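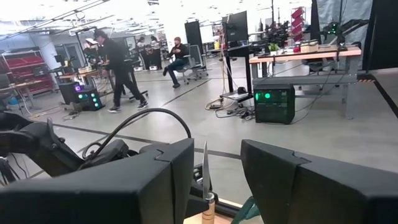

Every family has an heirloom that causes trouble, and in ours it was the front door. My grandmother's house in Dreston sat empty for three winters before my cousins and I could agree on what to do with it, and by then the old putty had gone to biscuit and the green paint was coming away in curls as long as your finger. I had never restored anything in my life. What I did have was a scraper, the plain sort with a thin grey metal blade, a shiny collar and a light-brown wooden handle, and I can tell you that a tool like that will teach you a good deal about patience if you let it. You learn to hold it low and lean into it gently, and you learn to stop for tea.

It was Tegan Tuhiwai who talked me into keeping the door at all. She has been mending old joinery up and down the Mirnora valley for longer than she cares to admit, and she has a way of laying her palm flat on a piece of timber, the way you might settle a nervous horse. "It's only tired," she told me. The quote for a new one had come to $1,107, fitted, and I'd more or less decided to pay it. Tegan charged me $200 and a fruit cake, and made me do most of the work myself.

We found six colours under the green. There was a mustard I remembered from my childhood, and beneath it a dusty rose that my mother swore had never existed, though she went rather quiet when I showed her. Right at the bottom was a soft blue-grey, the colour of the harbour in November, and that was the one I fell for. (Tegan tests everything for lead before anyone touches it, and if your house is as old as ours, please do the same.)

Matching it took me to Kashyap, the little paint shop behind the bakery, where Trí Bùi mixes by eye and then lets the machine have its say afterwards. He kept my flake of paint in a matchbox on the counter for the best part of a fortnight, turning it toward the window whenever the light changed. I must have dropped in every second day, and I never once left in under half an hour – he is a wonderful talker, and his neighbours bake a very good finger bun.

The door went back up on a mild, still afternoon with my cousins standing about on the path offering advice. It sticks a little at the bottom corner when it rains, as it always did, and my mother still gives it a nudge with her hip on the way in.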